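A place for the spatula

Posted by Yoga Simanjuntak, 2018-04-12
Filed under: Kitchen, Small things

I promised in my last post that I would write about the utensil stand, and two readers have already asked me where it is. So now I write about it. It is a steel stand with a round foot, a tall pole and arms at the top, and you hang your spatulas and ladles on the arms instead of throwing them all into a drawer. The wooden spatula is the one I use the most, so it is the one I will talk about the most.
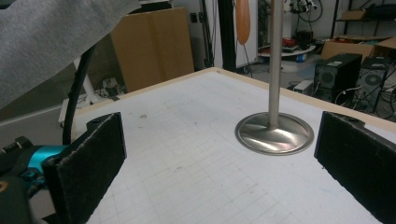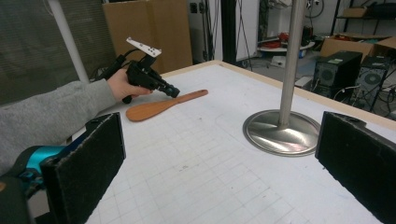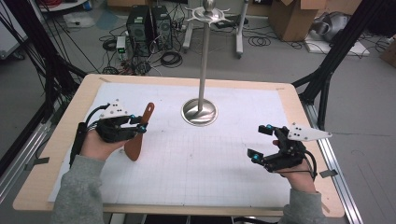
The steel stand on the white table with the grid.

I grew up in a house where every tool had a nail in the wall. My grandmother had a row of nails over the stove and she could take the correct spoon with her eyes on the pot. When I moved to Carnthorpe I rented a flat where the contract says no nails, no screws and no adhesive hooks "of any kind". For a long time I kept everything in one drawer. It was the type of drawer that does not open because a ladle is standing up inside, and you must put two fingers in and push the ladle down while you pull. I think many people know this drawer.

After that I tried a ceramic jar. It is a nice jar, dark green, and I still have it for chopsticks. But the tools in a jar stand with the handles down, and the heads lean on each other, and if one is a little bit damp then all of them are a little bit damp. My old wooden spoon got a black spot on it in December and I had to throw it away. I was quite sad about it, more than is reasonable for a spoon.

The stand cost 19 dollars at Kaewkla, the kitchen shop near the station. They had also one in wire with a white coating for less money, but I pushed it a little with my finger in the shop and it walked across the shelf. The steel one did not walk. I have been told on the internet that a stand like this is "cluttering" and that a modern kitchen has an empty bench. Maybe. My bench is 330 millimetres deep from the tiles to the sink, so it is never going to look like a magazine.

The spatula

The spatula is from a different place. Libor Oravec, who has the stall with wooden things at the Usemstead market, sold it to me and told me to oil it before the first use and then whenever it starts to look thirsty. Thirsty was his word. It has a rounded blade and a slender handle, and the colour is a warm brown, which became a little deeper after the oil. I use Trilum board oil, the small bottle. You need only a few drops on a cloth. Wipe it on, leave it overnight, wipe off what is still on the surface. If you leave too much it will be sticky, and then you will find cat hair on it (in my case).

I like it for eggs, for onions, and for anything in the pan with the coating that I am afraid to scratch. For rice I prefer the flat plastic one from my mother. I do not use the wooden one for curry any more. Turmeric and wood are friends for life.

How I hang things on it

I have changed the order many times and now I have some rules that work for me:

Put the heaviest tool on first, and its opposite directly after. My ladle is heavy, so on the other side goes the potato masher. With the ladle alone the stand does not fall, but it feels not happy.

Hang the wooden ones so they do not touch the metal ones. Wood needs air. I give the spatula an arm with free space on its two sides.

Hold the pole with one hand when you hang with the other. At the start I did it with one hand only, and the foot moved on the bench and made a terrible sound. Now my left hand goes to the pole without thinking.

Do not hang it when it comes directly from the sink. Dry it with the towel first. A drop of water runs down the blade and falls on the round foot, and on polished steel you see every drop. I polish the foot with a soft cloth and a little vinegar, and it is nice for perhaps one afternoon.

Where it should stand

This was harder than I thought it would be. Too near the stove, and the handles get greasy. Too near the sink, and everything gets splashed. I am right-handed but I stir with my left when I am reading a recipe on the phone, so I wanted to reach it from both sides. On the table it is easy, because you can come to the pole from all directions and there is nothing above it.

If you look at the first picture, there is a faint pencil circle on the table, a bit to the left of the foot. I do the same on paper at home before I decide on a place. Put the foot down, draw around it, take it away, and look at the circle for a day. You will find out very quickly if the circle is in the way of your cutting board. My first circle was exactly under the cupboard door and I would have hit the arms each time I wanted a cup. The place I chose in the end is 24 centimetres from the edge of the sink, in the corner by the kettle.

Some small complaints

The short tools look lost on it. I have a little measuring spoon that hangs up there like an ornament and I always forget that it is there. Tools with no hole in the handle need a string, and I have tied loops from cotton kitchen string — they get dirty, so I change them when I change the sponge. And you must dust it. The top collects dust and the warm kitchen air makes this dust a bit oily, and then a dry cloth is no good, you need soap.

But I open the old drawer now and it opens. There is only the rolling pin inside, the peeler, and the scissors that my sister left here and says are hers.

Next time I will write about the cast iron pan, because I did something stupid to it and I am still trying to repair it. If someone has experience with rust on the inside of the rim, please leave a comment under this post.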